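Simulator kit on trial: first impressions of the Feromard practice bench

We've had a trial licence for the Feromard practice bench since May, and I've been itching to write it up. It's a software kit – one simulated arm, one wooden table and a library of 40 small tasks you can load, run and reset as often as you like. No hardware to book, no fingers to pinch!

The crank task is the one I keep going back to. You bring the gripper in towards a little handle on a blue box, and the wrist view lets you judge your line as you come up to it.
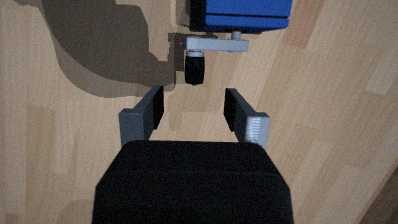 Crank task in the Feromard bench, gripper open, handle just beyond the fingertips.

What I like most is how much the wrist view tells you. The shadows are soft and believable, the wood has proper grain, and after about 20 tries I was using the shadows to work out my height without really thinking about it. The manual (short, and pretty readable) suggests starting every session with the bare table, and I'd second that. Get used to the colour and the light first, then add the fiddly bits. 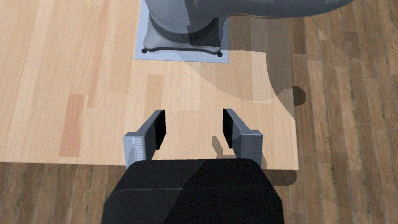 Setting up and looking around

Installing took me one cup of tea. The Vusta add-on, which handles the controller settings, took a bit longer and I had to go back and change the default speed, which is far too eager for a beginner. Once that's sorted you can turn the gripper back towards the arm's own base and get a feel for how close it can work to itself.

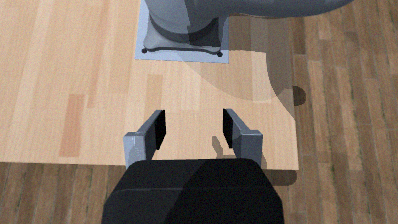

I spent a whole evening just doing that, nudging the wrist a little at a time and watching where the table edge sat against the fingers. It's a great way to learn the reach of the thing, and I found it oddly relaxing. The Teixeira course notes that come with the licence have a good page on camera angles, so have a read of that too.

Closing the gripper is smooth, and small changes in finger width are easy to make from the keyboard. I'd still like a second view from the side for the crank, as it's tricky to judge the last little bit from above.

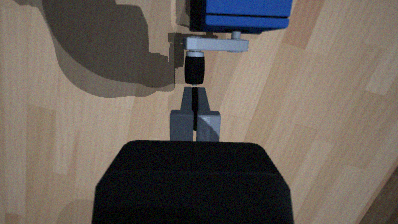
My other grumble is the save menu, which buries your runs under long numbers (my favourite attempt is filed as 451). A search box would fix it. The licence is $296 for the year, and members of the Dredbridge group can try it on the shared computer until 9th July. Bring your own mouse, the one there sticks.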